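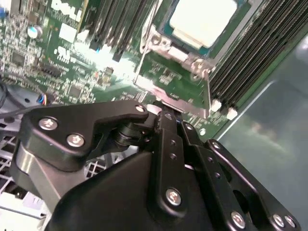
Category: Motion control / wrist camera

Ticket 347: planner stalls over CPU socket

Opened by Leszek Urbańczyk, Monday

Hi all, me again! I'm on the Dell board with the Trumton planner, and it keeps freezing during the socket approach. Log says "goal pose rejected, confidence low" and then it just sits there until I hit resume. Same config ran fine on the Honirside boards last week, so I don't think it's the arm.

What I've tried so far: restarted the perception node (twice), redid the hand-eye calibration, turned the exposure way down. Calibration residual came back at 9 pixels, which seems awful to me?? My guess is the shiny metal around the socket is throwing off the corner detector.

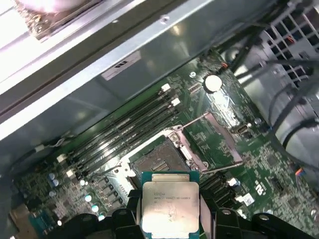 I also swapped the corner detector for the Drokach template matcher, and that one at least gives me a pose. But now the yaw flips between 2 answers and the controller won't commit to either. You can see it in the log from frame 1,594 on. I'd love to just lock yaw to the last good value, but I can't find the parameter anywhere in the Triệu branch.

Reply from Anong Thepsuriya: It's yaw_hold, under the tracker settings (default is off). Turn it on and send me the residuals per corner, please. I want to see if one of them is way worse than the rest.

Leszek: Found it, thanks! Rerunning now, will post the numbers after lunch.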